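Typography for Screen and Print: Notes for Session 4
Line length, leading and the humble paragraph 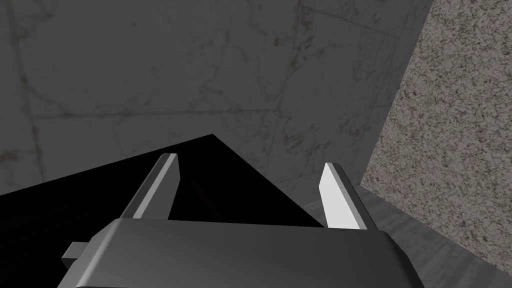

Last session we picked typefaces, and now comes the part I love most - making them readable! A good typeface set badly is still hard going, and a plain one set with care can be a joy.

Start with line length. For a single column of running text, try 60 characters to the line, spaces included. Our handout from Jumasska runs to 106 on a wide screen, and you can feel your eye slipping back to the wrong line. Try it!

Next, leading (say "ledding", after the strips of lead printers used). Longer lines want more of it. So do typefaces with tall lowercase letters. Set the same paragraph three times, change only the leading, and pin the printouts side by side. The differences look tiny on screen and huge on paper.

Paragraphs: indent or add space, but please don't do both. The first paragraph after a heading needs no indent.

Revathi Namboodiri's redesign of the Bamport newsletter is in the course folder. Look at page two, where she narrowed the column and the whole thing suddenly breathes.

For next time: take any 500 words of your own writing and set them twice, once for a phone and once for a letter-size page. Note your type size, leading and margins on the back. Chaminda Sheikh will collect the prints at the start of class.

Reading: Dillier course packet, pages 57 to 60.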